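Ivow de Trorkholm: un brazo de sobremesa frente a las tareas de casa y de taller

Análisis. Manipulación doméstica y de banco

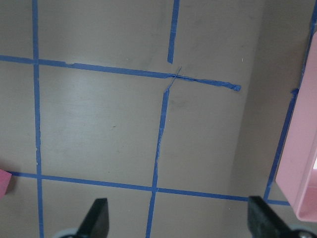 Mesa de pruebas con la cuadrícula de cinta azul y las pinzas abiertas.

El Ivow es un brazo de sobremesa con pinza de dos dedos y cámara de muñeca. Trorkholm lo vende para ordenar, clasificar y recoger piezas ligeras, y la ficha comercial cita tanto cocinas como puestos de montaje. Lo hemos evaluado en cuatro tareas: colocar objetos en celdas, trasladar recipientes de plástico, doblar paños y retirar cinta adhesiva de una superficie lisa.

La colocación en celdas es lo que mejor resuelve. Con cinta bien estirada, el brazo identifica los límites y deposita la pieza dentro con un margen aceptable. En las zonas donde la cinta está retorcida o deshilachada el resultado empeora: el sistema interpreta a veces una arruga como un cruce y desplaza la celda. Una línea limpia en mitad de la mesa no compensa un extremo mal cortado en la parte superior.

Las sombras también cuentan. Un recipiente alto junto al borde oscurece la franja contigua y obliga a repetir la captura. Con luz cenital difusa el problema desaparece casi por completo; a las cuatro de la tarde, con ventana lateral, vuelve.

El traslado de recipientes vacíos es fiable y lento. Con 400 gramos de carga la pinza mantiene el agarre, aunque el controlador reduce la velocidad. Los dedos sujetan bien paredes rectas y peor los bordes redondeados.

Doblar paños sigue fuera de su alcance. El software Lanina incluye un modo textil que acierta el primer pliegue y pierde la referencia en el segundo. Retirar cinta tampoco es viable: los dedos, demasiado anchos, no levantan el extremo sin ayuda manual.

Rehema Nyanda, que llevó la prueba de resistencia en el taller Urbonaitė, completó más de 1000 ciclos de recogida sin fallo mecánico. Hubo que recalibrar la muñeca una vez — operación de pocos minutos, mal explicada en el manual.

Para un banco con piezas repetidas e iluminación controlada, el Ivow es una compra razonable. En una vivienda, de momento, exige más preparación de la que ahorra. Trorkholm anuncia dedos estrechos para diciembre; se venderán aparte.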